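Open Day at Gresolgate Workshop - Questions from Visitors

Do I need to book?
Yes, for the demonstration. The hall has 86 seats. For the other rooms you can just come in.

How long is the demonstration?
One robot arm works for the whole visit, and Iraís Cárdenas explains each step. Please allow 2 hours for everything.

What will the robot do?
It handles wooden sticks. On the screen you follow the work from the wrist camera, very close to the fingers.
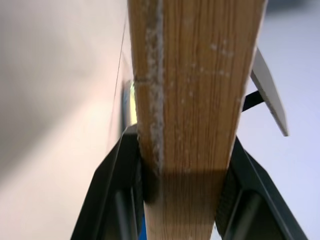 A wooden stick between the gripper fingers, seen from the wrist camera.

May my children touch the robot?
Not during the demonstration. Afterwards Bram Maes lets visitors close the fingers by hand, with the power off.

Is there parking?
Only on the street - the yard is closed that day. Bus 433 stops at our gate.

Whom can I ask about a school visit?
Please write to Joscha Reinholz. The next school visits are in November.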